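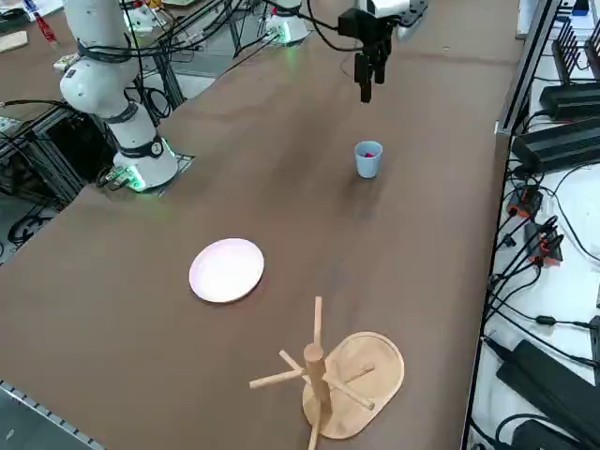

KOSTVILLE, September

Progress report to the Eskildsen Fund: two-arm bench, Gullura shared workshop

Work since the last report has gone mostly into the bench itself. Both arms are now on their mounting plates and power up from a single switch. The aluminum rail along the side of the table is bolted down and the power supplies have moved off the floor onto the white shelf next to it. Cable routing is not finished. The black cables on the shelf side still run in one bundle and need to be split and labeled before we let other members use the bench on their own.

The first task set is small tabletop items: a pale blue plastic cup, a white plate and a wooden mug stand with four pegs. We logged 600 attempts this period and 507 of them ended with the item where it was supposed to go. Most of the failures were with the mug stand. Its pegs point in different directions, and the gripper comes in too steeply for the ones on the far side. We have changed the approach angle in software and will rerun that part - 100 attempts, same starting positions.

The plate gave less trouble than expected once we slowed the arm down near the table. The cup is reliable when it stands upright. We have not tried it lying on its side.

Two problems to report. The replacement gripper fingers from the Predov order came with the wrong hole spacing and went back, so we are still on the original pair. We also lost several evenings to a loose connector on one arm, which cut out partway through a run. It has been replaced and has held up so far.

Spending is within the approved amount. The only unplanned item was the connector, paid from the small parts line. We would like to move what is left in that line to cable sleeving and a second emergency stop button, and ask for your approval to do so.

Next period: finish the cabling, complete the mug stand rerun, and write the sign-off sheet for new users.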